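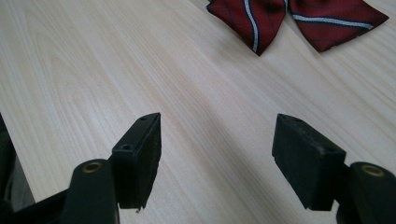

Could we have a go with it ourselves next time, came the comment on last year's write-up, or is it all going to be behind a rope again? Fair point, and it changed how we run the whole afternoon. At the September open day in Prelau everybody who wanted to hold the gripper got to hold it, and it was easily the best one we've done. Several people have since asked how we set up the table, so I've written it all down.

Running a hands-on gripper table at an open day

You need a hand-held gripper, a table people can reach from three sides, a bow tie, and somebody who doesn't mind saying the same sentence for a whole afternoon. A screen is nice if you've got one. We borrowed ours from the Cletau stand and gave it back with a great many fingerprints on it.

Why a bow tie?

We started out with wooden blocks, and blocks are fine, but a visitor picks one up, puts it down and wanders off to the cakes. Cloth gets people talking! It lies flat, it folds when you don't want it to, and there's hardly any edge to get hold of. Small children go straight in and grab it somehow. Engineers stand there for ages planning their approach — I could watch that all day. A striped one is good because you can see straight away which way round it has ended up.

Setting up

1. Clear the table completely. Leaflets, pens and cups all have to go somewhere else, or they will get picked up too (someone did manage a teaspoon, and got a round of applause).

2. Wipe the finger pads with a barely damp cloth and let them dry. Scuffs don't matter. Ours have had years of use and still grip well enough for this job, but grit on the pads can snag the fabric.

3. Open and close the gripper a few times with nothing in it. Feel for any stiffness in the arms. If one side lags, sort it out now, while the hall is quiet.

4. Lay the bow tie flat, well away from the edge nearest the visitor. Too close and they just scoop it off the table into their lap.

5. Check the light. A lamp directly overhead puts the shadow of your own hands exactly where you need to look. We moved ours to the side at lunchtime and everybody got better at once.

The demonstration

Do it once yourself, slowly, and keep quiet while you do. It feels odd, but people watch your hands if you aren't talking. Come in from above with the fingers wide open, one on either side of the middle of the tie, and bring them down until the tips just touch the table. Close gently. The middle bunches up a little between the pads, and then you can lift.

After that, hand it over. Put the gripper into the visitor's hand before you explain anything else. Nearly all of them go for the end of a wing first, and it slides out. Let it! The second try is where the good questions come from. How would a robot know it had slipped? Does it need to see the tie, or could it feel it? We had a brilliant quarter of an hour on that with a family who had only come in to get out of the rain.

When they've got the hang of lifting, ask them to lay it down again facing the way they found it. Much harder than it sounds, and it leads nicely into why setting something down is a job in itself for a machine.

Keeping the queue happy

We had 200 visitors through the door and one gripper, so there was a queue by two o'clock. Three tries each worked well. People waiting can stand at the far side of the table and give advice, and they will, loudly. Leave yourself 40 minutes at the end with no talks booked, for those who want another go. We hadn't planned for that and ended up packing away around a very determined nine-year-old.

What I'd change

A lower table, or a sturdy step, for the smallest visitors. A second bow tie in a plain colour, so people can compare. And a proper sign at the door, as half the Famum group walked straight past us looking for the lecture room.

If you try it with gloves or socks instead, do leave a comment and tell us how you got on.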